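Yazzie Home Bakers Board > Bread > Soaking and proving in a washing-up bowl?

marrowfat41
Posted 9/16/26
Hello all, long-time reader and I do love this place. I've been making the Kenono rolls from the July thread and my mixing bowl is simply too small for a double batch, so I've gone over to a plastic tub with handles. Much easier to carry to the airing cupboard!
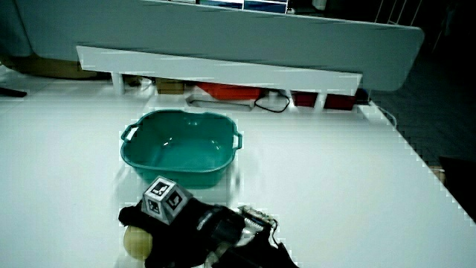
My sister says plastic makes the dough sweat and I ought to buy a proper crock, but they cost a fortune and weigh as much as the dog. Does anyone else prove in plastic, and do you oil it first?

Vaughn Tran
Oil it, yes, just a wipe round with kitchen paper. I've used the same tub since 2024 and the bread is lovely. Keep it for dough only, mind - washing-up liquid lingers.

tustska_jen
Sorry Vaughn, I have to disagree a little. I did 13 batches in plastic and the crust was never as good as from my old crock. Could be my oven, I suppose, it's a cranky thing.

Vaughn Tran
I'd look at the oven, Jen! The dough is out of the tub long before the crust forms. My shaping notes, for what they're worth:

1. Tip the dough out gently and let it rest while you have a cup of tea.

2. Cup your hand over each piece and roll until it feels tight.

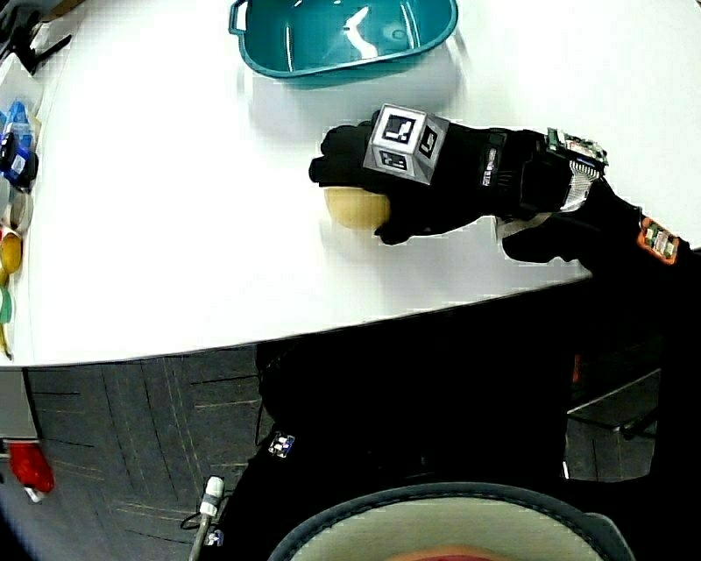

3. Leave them under a damp cloth until puffy, then bake.

marrowfat41
Thank you both, oiling it tonight. The crock can wait until Christmas.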